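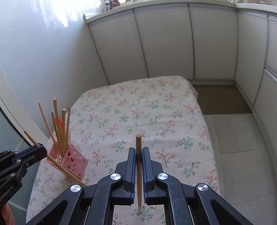 Forum > Art urbain > Fresques, collages et installations

Sujet : Les hérons de Cilivley — vous les avez trouvés ?

pochoir_mou
2022-07-16
Bon, je suis encore tout excité alors je poste en vrac. Depuis cette semaine il y a des hérons collés partout dans le quartier de Cilivley, au ras du sol, sur les soupiraux, les bas de porte, les pieds de lampadaire. C'est du papier découpé, encre noire et un seul aplat orange sur la patte. J'en ai vu 13 en rentrant du marché et j'ai failli rater mon bus pour le dernier ! Signature minuscule sous l'aile : Fladov. Quelqu'un connaît ?

Mirabelle_K
Oui !! Fladov avait déjà fait les carpes sous le pont en janvier, celles qui n'apparaissaient bien qu'à marée basse. Même trait un peu tremblé, même orange. Je suis trop contente que ça continue. Il y a un héron derrière la laverie, plié sur l'angle du mur, le bec d'un côté et le corps de l'autre. C'est mon préféré.

tonton_bitume
Joli, mais ça reste du papier à la colle de farine. À la première grosse pluie tout part en bouillie. Je préfère largement ce que fait Hyun-seo Maeng sur le mur de l'ancienne minoterie, au moins là il y a du travail de surface.

pochoir_mou
Mais le papier qui s'en va, moi j'adore ! Les carpes avaient fini toutes délavées et elles étaient presque plus belles. Et puis Maeng a eu une nacelle, une autorisation et trois semaines, ça ne se compare pas trop.

tonton_bitume
Justement, une autorisation. Le propriétaire de la porte bleue rue des Tanneurs, on ne lui a rien demandé. Il a passé sa matinée à gratter.

Mirabelle_K
La porte bleue, d'accord, c'était maladroit, elle venait d'être repeinte. Mais les soupiraux murés et les coffrets électriques, franchement...

eunseong.won
Bonjour à tous, Eun-seong Won, j'anime l'atelier d'affiches de la galerie Climusness. Je ne suis pas Fladov (on me pose la question depuis trois jours) et je ne sais pas qui c'est. Par contre je peux parler du papier : un de nos habitués en a ramassé un morceau tombé et c'est de la linogravure, pas du pochoir. On sent le creux des tailles au doigt sur l'aile. Donc chaque héron est un tirage, avec la patte orange ajoutée ensuite au pinceau. Ça demande une patience folle !

pochoir_mou
De la lino ! Je retire « papier découpé » alors, enfin non, il est découpé aussi, mais vous voyez. Du coup le nombre écrit au crayon près de la queue, ce serait le numéro de tirage ? Celui de la laverie porte 631.

Mirabelle_K
Et celui de l'arrêt Ham porte 800, je suis retournée vérifier exprès avec mes courses sous le bras. S'il y en a vraiment 800 il va falloir agrandir la ville.

tonton_bitume
Ou alors il écrit n'importe quoi pour vous faire courir. Une plaque de lino qui sort 800 tirages propres, je demande à voir.

eunseong.won
Avec une plaque bien encrée et une presse correcte, ça se fait. À la cuillère, bon courage. Je penche aussi pour plusieurs plaques : le héron de l'arrêt Ham a le cou nettement plus court que les autres.

tonton_bitume
Bon, je suis passé voir celui de l'arrêt. Il est bien, je le reconnais. Le regard surtout. Je maintiens pour la porte.

pochoir_mou
Ha ! Bienvenue chez les hérons, tonton. Je commence une carte ce soir — envoyez-moi vos emplacements en message privé plutôt qu'ici, je n'ai pas envie que quelqu'un passe avec une spatule pour les décoller et les revendre.

Mirabelle_K
C'est déjà arrivé je crois, il manque celui de la boulangerie et la découpe autour est bien trop nette pour être un coup de vent. Ça me rend triste. Je t'envoie les miens, j'en ai deux près du canal que personne n'a cités.

grenadine_44
Je débarque, c'est où exactement la laverie ? Celle de la place ou celle de la montée ?

Mirabelle_K
Celle de la montée, côté cour. Vas-y le matin, le soleil tape pile dessus !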